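3. Sources and Methods

3.1 The collections

The study draws on the local history holdings of two public libraries, at Tundum and at Kullano. Both libraries serve farming districts with a small market town at the center, and both began to collect local material in earnest only after their town newspapers closed. The Tundum collection is the larger of the two. It holds parish and school registers, the minute books of three irrigation companies, and a long run of family papers given by descendants of the first settlers. The Kullano collection is stronger in photographs and in business records, in particular the ledgers of the Fimero general store, which sold on credit to most households in the valley.

Neither collection had been fully cataloged when the work began. The finding aids at Tundum were typed lists prepared by donors, and the spelling of family names in them follows the donor's own habit. At Kullano a card index existed for the photographs but not for the ledgers. We therefore treated the existing lists as a guide to the shelves and took no names or dates from them without checking the original page.

3.2 Selection of records

The sample was limited to records that name a midwife, nurse, bonesetter, or other person who gave care for payment or in exchange for goods. A record was included if it gave the name of the caregiver and at least one of the following: the household visited, the kind of care given, or the form of payment. This rule yielded 500 entries from the two collections together. Of these, 37 could not be assigned to a place and were set aside. They are not used in the tables that follow.

The Fimero ledgers posed a separate problem. Payments to caregivers were often made through the store, so that a birth or an illness appears only as a transfer of credit from one household to another. Where a transfer matched a birth in a parish register within the same month, it was accepted as a payment for care. Where no match could be found, the entry was left out. This choice favors births over other kinds of care – a limit to which we return in Section 5.

3.3 Transcription and marking

Each entry was transcribed by one reader and checked by a second. Original spelling was kept in the transcript, and a modern form of each personal name was added in a separate field. Printed copies of the transcripts were then marked by hand, with one color given to each type of information: caregiver, household, kind of care, payment, and place. The originals were never marked, and no ink of any kind was allowed in the rooms where they were read.

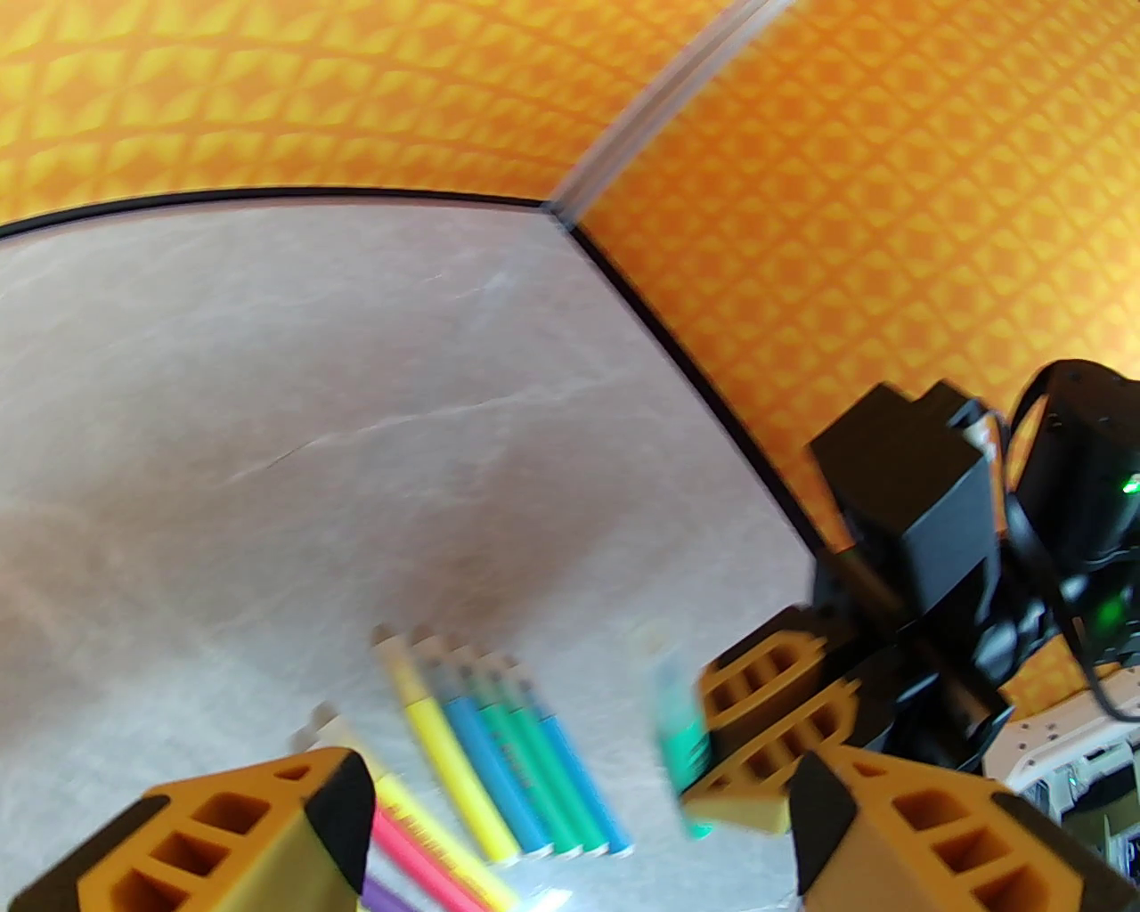
Figure 2. Felt-tip markers on a marble tabletop.

Marking on paper was slower than direct entry into a database, but it brought out disagreements between readers at an early stage. The most frequent of these concerned payment. A sack of flour recorded on the day of a visit might be a fee, a gift, or the settlement of an older debt. The readers agreed to mark such items as payment only when the writer of the record had joined the two in a single line.

3.4 Place names

Several of the settlements named in the records no longer exist, and others have changed their names. The hamlet of Paulík is the most difficult case. It appears in the school registers with and without the accent, and in the irrigation minutes under the name of the ditch that supplied it. All forms were brought together under the spelling used by the school, and the boundaries of the hamlet were taken from the earliest water map. Entries that gave only the name of the ditch were assigned to Paulík when the household could also be found in the school register for the same year.

3.5 Access

Use of the family papers at Tundum was granted by the library on the condition that records of living persons not be quoted. Readers who wish to consult the transcripts may apply to either library in writing.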